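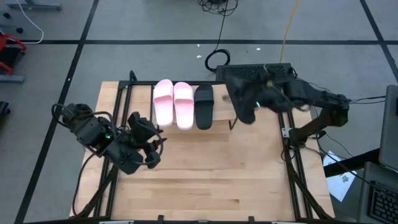
# slides-pairs

Notes + labels for the shoe part of the Pladska set. Slides only. Boots, sneakers and anything with laces are in the Skostach folder, different README, ask Graziella.

Last edit 15 July 2023, Puspita Wijaya

## What's in it

Slide sandals being put into pairs and lined up on a wood tabletop. Side by side, toes to the back. That's the whole job.

- 1709 clips total
- 144 held back for checking, don't train on these
- 31 marked `unsure` (see below)

Colors so far: pale pink, black. Pacheco was meant to send a gray pair in April, never came. If it shows up it gets its own subfolder, don't mix it in.

## What counts as a pair

Same color, same size, one left one right. Next to each other with nothing in between. Small gap fine. One slide sitting a bit farther back than the other is fine too, we don't measure it — if you'd accept it on your own shoe rack, it's ok.

Not a pair:

- pink next to black
- two lefts (happens more than you'd think, the black ones look nearly the same both ways, check the curve of the sole)
- one upside down
- toe pointing at the front edge

## Labels

One row per clip in `labels.csv`.

| column | values | notes |
|---|---|---|
| `clip` | number | matches folder name |
| `pairs_done` | whole number | complete pairs at the last moment of the clip |
| `singles` | whole number | slides down with no partner yet |
| `in_air` | yes / no | a slide is lifted at the last moment |
| `order` | text | left to right, e.g. `pink pink black` |
| `status` | ok / unsure / bad | |
| `who` | initials | whoever labeled it |

A slide in the air does NOT count as a single and does not go in `order`. So two pinks down, one black down, one slide still up = `pairs_done` 1, `singles` 1, `in_air` yes, `order` pink pink black. Got this wrong in the first batch, Wulan fixed it by hand, please don't undo her fixes.

## Unsure

Mostly clips where the lifted slide is blurry and you can't tell if it's a left or a right. Leave it `unsure`, don't guess from the one already down. Hidayah wants to go through them all at once later.

`bad` is for slides that fell on the floor or clips that stop before anything gets touched.

## Folders

```
slides-pairs/
 clips/
 check/ <- the held back ones
 unsure/
 labels.csv
 labels_old.csv
```

`labels_old.csv` is from before we changed `in_air`. Keeping it until Suryani has finished comparing. Don't use for anything.

## Known problems

- pink clips outnumber black. Not fixed
- 3 clips have the same number twice, renamed with `_b`, the csv has them but sorting puts them at the end
- straps: black strap on black sole, hard to see where one stops. Zoom in before you call it upside down
- pink soles are slightly shiny and pick up light, that's not a scratch or a stain, no need to note it
- `order` has a few rows with commas instead of spaces, will clean up when theres time

## Changes

- split `unsure` out into its own folder
- `order` added, older rows filled in by Wulan and Hidayah
- dropped the `size` column, every row said the same thing
- took out the Balleo flip-flops. Thong strap, differnt shape, made the upside down rule useless

## To do

- [ ] second look at the check folder (Suryani)
- [ ] fix the commas
- [ ] decide on the gray pair
- [x] toe direction rule written down

Questions about labels → Wulan Lau. Missing or broken clips → Graziella Zuccaro. Anything else, me, but I'm slow on weekends.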